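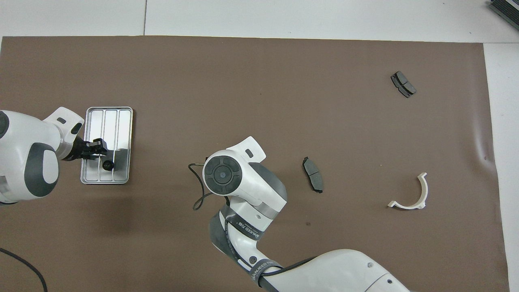

Consuelo Cuervo told us in week one that a parts bench is only as good as the paper on it, and that we would find this out on our own by ruining a tabletop. We found it out on a Monday.

Our project was a sorting station for the small parts that pile up in the Mulwood shop. The shop has a white table, a shelf of bins labeled by someone with terrible handwriting, and a long tradition of putting things down "for a second." Brake pads are the worst of it. They are dark, they shed dust, and they end up under whatever you need next.

Method

We covered the table with brown paper and set out a metal tray with three long channels. The idea was that small items like knobs go in the tray and anything too big for it, brake pads included, sits on the paper beside it. We then ran 168 parts through the station over 11 sessions and wrote down each one that ended up in the wrong place.

Results

Before the station, 43 parts went astray in the same number of sessions. With it, 13 did. We would like to say this was all good design, but some of the credit goes to Tatsuya Sugiyama, who glared at people.

The tray did its job when the part was clearly narrower than a channel. Round knobs were trouble. They roll, and they have no respect for a ridge - a knob dropped in the middle channel was sometimes logged under the right one, depending on who held the pencil. We argued over this for most of an afternoon and then changed the form.

The paper was better than expected. It showed dust and dropped screws right away. It also wrinkled, mostly near the corners, and small parts collected along the creases. Tape helped until it tore the paper.

Problems

Curved plastic pieces have no home in our system. They don't fit the tray, they rock on the paper, and we kept moving them out of the way, so by our own rules they were never sorted at all. Our form has a box for "other." It filled up fast.

Next steps

In September we want to try a wider tray from Wosomix and a heavier paper. Consuelo has asked that we also wipe the table.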